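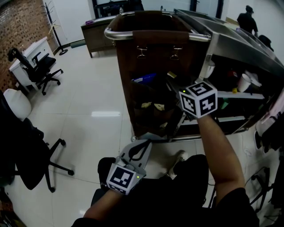
Volteo open day, anyone else go?

tilecart36
Got back last night, typing this on my lunch so sorry for the mess. Volteo opened up their teaching room for the afternoon. Short talk, then two hours of watching people do the hand-held gripper thing on a housekeeping cart, and you could have a go if you signed the sheet. Worth the drive imo. Ask me stuff.

Dorkenum_fan
How's the gripper feel? Heavier than the Kurnix one?

tilecart36
Lighter I think. Gray, two fingers, marker square on the back. You hold it in one hand and the other wrist gets a white cube with the black patterns on it. Little green light on each. Forgot about the cube after five minutes, then banged it on a shelf. Twice.

mopsandbots
So no actual robot. Drove all that way to watch a guy sort out a cart by hand.

tilecart36
There was an arm in the other room, did a few picks, fine, whatever. The hand stuff was the good part. It's what the arm learns from.

mopsandbots
Yeah I get what it's for. Still not a robot demo. If the flyer says robot open day I want to see a robot do a job start to finish, not a person sitting on a chair with a claw.

ilgin_a
Was there too (Ilgın Akyol, we talked by the coats). Kind of agree with mops on the flyer. But the arm segment was 20 minutes and that was plenty, it's slow. The cart was way more honest about how hard this is. Compartments jammed with small stuff, paper cup on the shelf, then that deep brown cloth pocket on the front with bits of paper down in it. Try getting a scrap out of a floppy pocket with two fingers.

Dorkenum_fan
Did anybody get one out?

ilgin_a
I didn't. Pushed it further down. Lady after me got one by pinning it against the cloth and dragging up.

tilecart36
Same, gave up and went for the shelf. Also the free hand is in the compartment half the time so you can't see your own fingers, you're working by feel. Wonder how much use that is to them.

Kurnix_Pete
That's my issue with it. If your hand's buried in the shelf then the camera gets nothing but cube. The wrist pose is fine but you lose the contact. We tried the same at work, threw out a lot of takes.

ilgin_a
Asked that exact thing. Ilgın Özkan ran the session (yes two Ilgıns, yes it got confusing) and she said they keep them. Wrist path is still useful to them. They had 1737 takes on that cart at that point and she only bins ones where the marker drops out.

Kurnix_Pete
Hm. Not convinced. Depends what you train on it I guess.

mopsandbots
1737 takes and it still can't do the pocket?

ilgin_a
Didn't say it can't. They didn't show it.

mopsandbots
lol ok

tilecart36
Practical stuff for whoever goes next. Wear sneakers, tile floor and its slick. Watch the black cables on the floor by the cart. Sit if they offer you a chair, I did mine standing and my back knew about it.

Dorkenum_fan
When's the next one?

tilecart36
January, they said. Sign up is thru Toprak, same form as before. List had roughly 127 names on it so be quick.

Kurnix_Pete
I'll go. Bringing my own scraps of paper.

Dorkenum_fan
Form is asking for a company name, can I just leave that blnak?

ilgin_a
I put "none", went through fine.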